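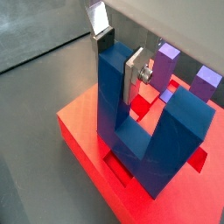
December, started 9.40

Column regeneration and the second crystallisation of the copper salt, continued from the last entry.

Took the ion exchange column down first. The top of the bed had gone dark again to the depth of a thumbnail, same as before. Backwashed with deionised water until the outflow ran clear, then let the resin settle and drained to just above the bed. Passed the acid through slowly. Pinched the tap nearly shut, as it creeps open when left. The Virkard tap on the old column never did this. Rinsed until the paper read neutral.

Ran the mixed nitrate solution through once the column was ready. First fractions colourless, then a faint green, then the blue came through in a broader band than I wanted. Tailing is bad. I think the bed is packed unevenly on the side nearest the clamp. Notburga Leitner looked at it before lunch and thinks the flow is simply too fast at the start. We'll repack and also slow down, so we won't know which of us was right.

Crystallisation. Dish B from the cold room had a decent crop. Filtered on the small funnel, washed with 2 portions of ice-cold water and one of ethanol. The ethanol turned the outer crystals cloudy, so next time leave it out and press dry between papers. Dish A had gone to a crust round the rim with almost nothing underneath. Redissolved it in the least warm water that would take it, filtered hot, covered with a watch glass and put it back on the shelf away from the fan.

Mass of dry crystals from B: 561 mg. Lower than the last run, but that one was weighed damp, which I only noticed on reading back over the page. Have put a pencil note beside the old figure. Don't use it for the yield.

Balance: drifted while I was weighing. Re-zeroed and it held. The draught shield door on the left doesn't close unless you lift it slightly. Put this in the Kwiatkowski service book as well.

12.50. Checked the pH meter against both buffers. The pH 7 one was fine, the pH 4 one read high. Opened a new bottle and it read properly, so the old bottle is off. Thrown out. Anything I measured in the acid range this week wants doing again, including the two rinse samples on the previous page.

Spectra. Made up the dilutions from B and ran them on the Plurkar. Baseline was noisy for the first few scans and better after the lamp had been on a while. The peak is broad and sits where the literature puts it. The shoulder Valetti's group saw in their sample isn't in mine, or is too small to pick out of the noise. Saved under the usual folder, file names end in B.

One cuvette has a scratch low down on the clear face. Moved it to the teaching drawer.

15.20. Ran a blank through the column to see if anything was still coming off. Slight blue in the first tube, nothing after. So the rinse wasn't long enough. Add another bed volume.

To do
Repack column, slurry it in this time and tap all the way round.
Flow at 8 drops a minute to begin with, then see.
Dish A, look but don't move it.
Order pH 4 buffer and filter papers, small size.
Repeat the acid range readings.
Ask Notburga for her packing notes, the ones with the drawing of the glass wool plug.

Column left standing full of water, tap closed, top stoppered. Waste nitrate is in the labelled bottle under the left hood and there's room in it for one more run.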